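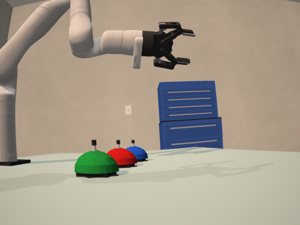 I have spent most of a working life showing people how to do things with their hands, and the last two years showing robots. My view is that remote demonstration is badly undervalued by the people who pay for it. They treat the person at the controls as a cost to be cut. I would treat that person as the teacher, and pay and schedule accordingly.

Take the bell task we use at Nelbridge. Three domes in green, red and blue, with a cap on top of each, and one arm that has to press them in the order asked. A child would have it in seconds. On our simulated bench a new operator needs 26 attempts before the recordings are fit to keep, and most of the rejected ones did press the right bell. They were thrown out for hesitating above it, or for coming in at a slant and correcting late. The policy copies all of that faithfully.

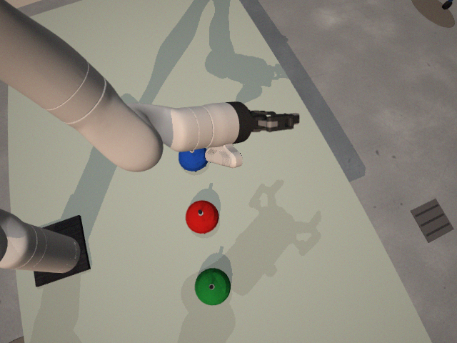

*Source: Nelbridge bench simulation, overhead view*

From higher up you notice how much of the bench the arm can hide. The wrist covers part of the blue bell, while the red one is in plain sight. An operator working from a single view has to guess, and the guess goes into the data with everything else. We give our people two views and let them choose. Plodbridge, who do similar work, allow one, on the grounds that it keeps sessions short. I think that saves the wrong thing.

The usual reply is volume: collect enough and the poor demonstrations wash out. I have heard this from Saarinen's sales people, and it may hold for very large sets. Ours are small. In April we trained once on 36 recordings from whoever was free, and once on 16 from our two steadiest operators. The smaller set gave the better policy, and we spent less time cleaning it.

Guiding a real arm by hand has its place. You feel the weight of the joint and you slow down without being told. But it ties up a machine, and your own body gets in the way of the camera. For pressing, pushing and simple picking I would start with remote control in simulation and keep sessions under some 8 minutes, with a proper break after each.

Dukico's controller is decent for this, though the trigger is stiff. I would still spend the money on the operator first.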